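Got phished. Me. The person who forwards the scam warnings to the whole family

Writing this fast before I lose my nerve, lunch break is 20 minutes and I've used five of them finding my charger.

So. February, already a bad month, I'd bought a secondhand desk lamp and a set of shelves from Holtton, the resale site, which I've used for years with zero trouble. Two days later an email. Subject line: problem with your payout. I had in fact sold something that week, a pair of Mizuno running shoes, worn twice, wrong size. So a payout was due. Timing was perfect and I still don't know if that was luck or if someone had already been in my account.

The email looked right. Logo, gray footer, even the little line about not replying to this address. Link went to a login page that looked like the login page. I typed in my password. Then it asked for the six digit code from my phone and I typed that in too. Standing up, in the kitchen, pasta water going.

Took 15 minutes. By the time I had eaten, they'd changed the email on the account, moved my payout to some other bank, and bought a gift card with the card I had saved there. Total damage $1,065. I felt sick. Phone on the counter buzzing with fraud alerts from the bank, one after the other.

Things I did, in the order I did them, which was not the right order:

Cried a bit.
Called the bank. On hold 70 minutes. Card frozen, at least.
Changed my email password. Should of been first.
Realized I'd used the same password on Brukholm, where all my photo backups live. Changed that one too, hands shaking.
Texted Elaheh.

Elaheh Nazari used to sit next to me at my old job and went off to do security stuff for a hospital. She called back right away and made me go to my sofa corner with the laptop and do everything slowly while she stayed on the line. 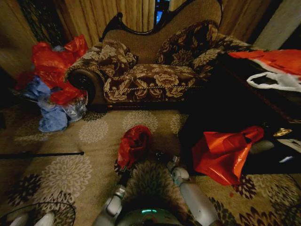 Brown and cream florals, two matching pillows.

First thing she had me check was mail forwarding rules. I didn't know that was a thing! Apparently people get into your inbox, set a rule so that anything with the word "refund" or "security" goes straight to the trash, and then you never see the warnings. I had no weird rules. Small mercy. Then active sessions, log out everywhere. Then the recovery phone number, which was still my number from two apartments ago. Great.

Then a password manager. I've been dodging this for years, I had a notebook, the notebook felt safe. She pointed out the notebook had one password in it with different numbers on the end. Fair. I went with Alletti, mostly becuase she uses it and I can bug her with questions. Took most of the evening to move things over and I'm still finding accounts I forgot I had. A forum about sourdough. Why did that need my birthday.

Her other tip, the one I keep repeating to people: the manager wont fill in your password on a page that isn't the real site. So if it sits there doing nothing, stop and look at the address. Mine was one letter off. One letter. I've gone back and looked at it so many times and I still read it as the right word.

Also she's pushing me to get one of those little hardware keys for my email, since a code you can type is a code you can type into the wrong page. Ordered two, one for the drawer.

Money update: bank has refunded the gift card part, the payout is still "under review". Holtton support has sent me the same canned reply three times. The last one asked me to log in to see my case. In the account. That I can't get into.

Filed a police report online too, mostly for the bank's paperwork. Got a case number and nothing since.

OK, out of time. If you've gotten a Holtton account back after the email on it was changed, please comment and tell me who you talked to. And go check your recovery number.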